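# Fevus learns when to leave the cable alone

I've been meaning to write up the Fevus result since June, when the Dundora lab put out the first numbers, and a morning spent on their floor finally gave me the push. If you follow two-armed robots at all, you'll know cables are where good demos go to die. A box stays a box when you pick it up. A charging cable becomes a different cable.

The short version of the news: the group has trained a two-arm policy to clear mixed electrical clutter from a table – chargers, adapters, power strips, cords – and the piece that made the difference was teaching it to put off the cables it couldn't yet handle. They call the method Fevus. Ntombi Mokoena, who leads the work, told me the name came off a list of leftover server names and I shouldn't read anything into it.

I did sort of want to read something into it, but fine.

The older approach at Dundora, which they called Peixoto, looked at the table, picked the object it was most sure it could grasp, and went for it. That sounds sensible until you see what happens with a charger that still has a cord looped over it. The grasp is easy, so the score is high, so the arm takes it – and now it's lifting a charger with a power strip hanging off the other end. Peixoto would then do what Mokoena calls "the fishing trip," with one arm holding the catch up in the air while the other tried to work out what had come with it.

Fevus asks a second question before each grasp: if this thing goes up, what else moves? The model makes a guess from the camera views, and if the guess is "a lot," the object drops down the list. Solid pieces sitting in the open go first. Loops get picked up late, with both arms, one pinching near a connector and the other gathering the slack. The guess doesn't need to be very good, I was told. It only needs to rank things in a decent order.

What I liked is how they trained that guess. They didn't label anything by hand. They went back through 2000 recorded pickups, many of them from the old Peixoto runs, and compared the table before each lift with the table after it. Whatever had shifted was counted as connected. All those embarrassing fishing trips turned out to be the most useful data they owned! Mokoena was very cheerful about this. She said her students had nearly deleted the folder twice to free up disk space.

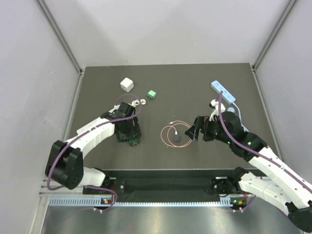
*The two-arm cell at Dundora with a spread of chargers, power strips and cables on the table.*

The layouts are more thought through than I expected. The objects get scattered from a printed sheet of random positions, then someone nudges things so that at least one cord lies on or under something else. A coil with its adapter sitting inside the loops counts as a hard item, and so does any strip whose cord runs off toward the side of the table, where one of the arms has a tough time reaching. Color was varied on purpose too. An early version had learned that white things were usually adapters and treated white cable as if it were a small, oddly shaped brick.

Now the numbers, for those who scrolled. The test was 1715 grasp attempts spread over layouts the policy hadn't seen. With Fevus, 1569 of them brought up the chosen object and left the rest of the table where it was. I asked for the matching Peixoto figure and was told the old system had been tested on a different set of objects, so they don't want to print the two side by side until they've rerun it. I'd have liked that comparison, and I said so. They're planning it for the full paper.

The misses are interesting. A good part of them are thin cables where the fingers close on one loop and pinch a neighbor as well. The rest is more of a mixed bag: plugs that roll when touched, prongs that catch on a cord, a few cases where both arms picked the same item and waited politely for each other until the timer ran out. (I got to watch one of those on the lab's playback screen. It goes on for a painfully long time.)

There's also a speed cost. Fevus pauses before each grasp to do its guessing, and you notice it. Mokoena said the pause could be trimmed by reusing the last guess for the parts of the table that haven't changed, and one of her students has that half working. For sorting e-waste or packing kits I doubt anyone would mind the wait, but on a line with a fixed pace it would be a problem.

Speaking of lines, Bakstead has been following this closely. They refurbish small electronics, and their intake bins are basically the Dundora test table multiplied by a warehouse. They've lent the lab a box of 231 retired chargers and cords for the next round, all of them grubby and bent in ways that new stock isn't. I asked Mokoena if she expected the score to hold up on those. "Lower," she said, right away, and then she laughed. She thinks the ranking will carry over fine and the grasping itself will suffer, mostly on cords that have gone stiff and spring back when you let go.

I'm a bit more hopeful than that, for what it's worth. The idea of scoring an object by what it drags along seems like it should travel well beyond cables. Someone at the lab has already tried it on a pile of laundry, with a model trained only on electrical stuff, and got an order that a person would call reasonable for the first few items before it lost the plot. That's one informal try and it won't be in the paper, so please don't quote me on laundry.

The training code should be out along with the paper, and the recorded pickups will follow once they've been sorted into something other people can load. The lab wants the failures in the release as well, with the fishing trips tagged so you can find them. I'll post the link when I have it. If you're running two arms on anything floppy – hoses, straps, wiring looms – write to me before then, as Mokoena's group is looking for people willing to try the ranking step on their own recordings.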